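22 Sep 2020

**Totdale clothing exchange reopens with a basket for every family**

The Totdale clothing exchange reopened this week in the old Grelunley shoe store, six months after it closed its doors in March. Families can again bring in outgrown children's clothes and take home the same number of pieces in the next size up. There is no charge.

The biggest change is the way clothes move through the building. Before the closing, donations went into two deep bins near the entrance and shoppers dug through them by hand. Those bins are gone. Each family now gets a plastic basket at the door, fills it with what they are giving, and leaves it on one of the sorting tables. The basket goes back out on the floor once it has been emptied and wiped down.

"People were leaning over each other to reach the bottom of the bins," said Su-chen Lai, who runs the exchange. "We wanted something shallow, where you can see what's in it without pulling everything out."

The exchange bought 162 baskets from Chu, a housewares store on Mill Street that was selling off its summer stock. They have handles on two sides and can be carried full by a grown child, Lai said. The purchase came out of a $2,000 grant from the town, which also paid for new shelves, a second clothing rack and a sink in the back room.

Clothes left on the tables are checked for stains, missing buttons and broken zippers, then folded and shelved by size. Anything red or dark is kept apart from white items until it has been through the wash at least once. Tien-fu Cheung, who handles the laundry, said the rule came after a bad load last winter turned a shelf of baby shirts pink.

Clothes that cannot be worn again are bundled for rags. A repair shop in Trorkside picks up the bundles and uses them for cleaning.

Some 300 families were signed up when the exchange closed. Lai expects fewer to come at first. The school year started with many children at home, and several parents told her they had not bought or needed school clothes yet. Pajamas and sweatpants have been the most requested items so far, followed by rain boots.

Ihor Hladun, a father of three from Trorkside, came on the first morning with a full basket and left with two winter coats and a pair of snow pants. His youngest had been wearing a coat with the sleeves rolled up twice, he said, and the oldest had the opposite problem.

"I drove past in June and it was dark, and again in August," Hladun said. "I figured it was finished."

It nearly was. The exchange lost its first home, in the basement of the Totdale library, when the library needed the space for storage. The shoe store had been vacant for more than a year. Its owner, Pui-shan Pan, agreed to let the group use it through next spring for $100 a month plus heat. Pan said she has had no serious offers on the building and would rather see the lights on.

Visits are by appointment for now, with four families inside at a time. Masks are required for everyone over the age of two. The fitting room is closed, so parents are asked to bring a shirt or pair of pants that fits now and use it to compare sizes.

The exchange is not taking stuffed animals, car seats, helmets or bedding. Shoes are accepted if the soles are in good shape. Hats and mittens do not count toward a family's total and may be taken freely as long as there are enough.

Costumes will go out on their own rack in early October. Last year they were gone in three days, and Lai asked that anyone with a costume sitting in a closet bring it in before the end of the month.

Appointments can be made by phone or at the front door, where a sign-up sheet is posted. Ka-ming Lau, who keeps the schedule, said morning times fill up first and that late afternoons are mostly open. Families who were signed up before March do not need to register again.
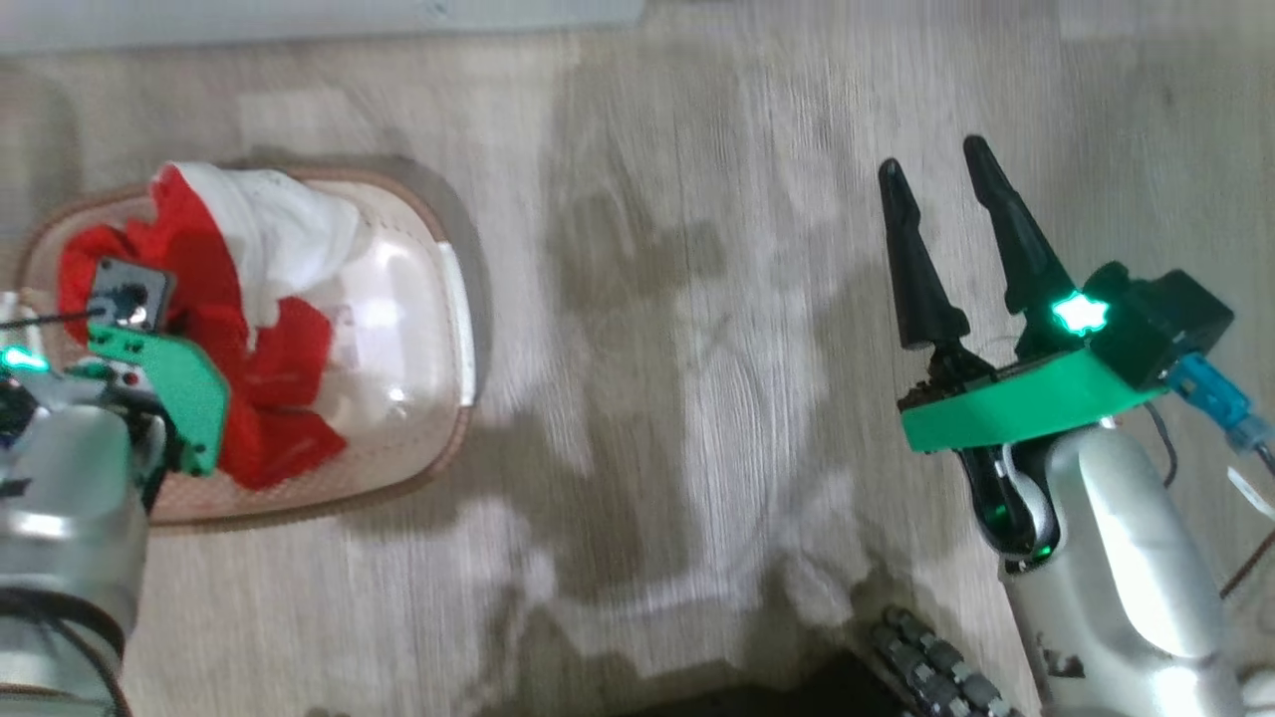
Red and white fabric in a shallow plastic basket at the Totdale clothing exchange.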